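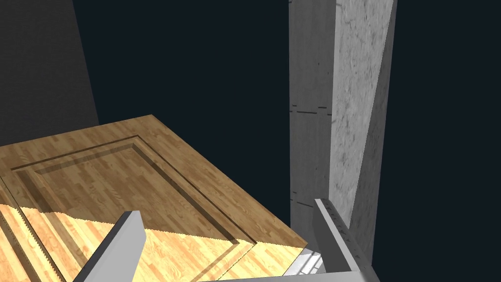 *Simulator view: gripper open over a wood panel, concrete pillar behind.*

# Can it do my chores yet? FAQ

Last touched Oct 24, 2021. Written fast between test runs, send fixes to Urmila Singhal.

**So can a robot do my housework?**
Some of it. Floors, yes, for years. Anything with a door, a drawer or a pile of soft stuff, mostly no. Not at a price you'd pay.

**What does Tukomus do then?**
We test arms on small dull jobs. Doors, lids, bins, wiping. Home jobs and shop jobs both. We don't sell arms.

**Why is so much of it done in simulation?**
Cheap. Nothing breaks. We can run a task 100 times over lunch and nobody has to reset the bench. Downside: sim wood isn't wood. Friction is a guess, light is a guess. Look at the edge of the bright patch on that panel, all stair steps. Real sun doesn't do that, and a policy that learns from cameras may pick up on it.

**Does sim practice carry over to the real bench?**
Partly. Our May round: 60 tries on a real cabinet door, 34 good ones. Same task in sim looked a lot better than that. Mieczysław Tokarz has the logs if you want to be depressed.

**What counts as a good try?**
Door open past the mark, nothing scratched, no human touching anything. Slow is fine. Almost is a fail.

**Why are cabinet doors hard? My kid can do it.**
Your kid has skin. Two flat fingers have to land square on an edge or a handle, and then follow the swing without fighting the hinge. Off by a little and it slips, or it pulls the whole cabinet toward itself. Raised panels and grooves help a bit for finding where you are, they don't help much for holding on.

**Laundry?**
No. Folding one towel flat on a table, ok, slowly. Getting it out of a tangled heap first, no.

**Dishes?**
Plastic cups into a rack, pretty good. Your grandmother's plates, please don't.

**What about shop-floor work?**
Better. Parts show up in the same spot, the light stays put, someone can bolt down a fixture. The Clevby cell moves panels from a stack to a sander and needs a person maybe 6 times a shift. Tadeusz Żak runs that one, ask him about the stack and not the sander.

**Could the Clevby setup go in a kitchen?**
No. Too big, too strong, needs a fence round it. Also it only knows one size of panel.

**Will it take my job?**
If your job is one motion on one part, parts of it could go. Finishing, fitting, fixing what came in crooked, we have nothing close.

**When can I buy one for the house?**
Don't know. Balthasar Danzer says sooner then people think, Thaddeus Fitzsimmons says he'll be retired. They've both been wrong before.

**Can I send you a task to try?**
Yes please. One chore, one paragraph, rough size and weight of the thing. Drawings welcome. We can't do pets, glass or anyting hot.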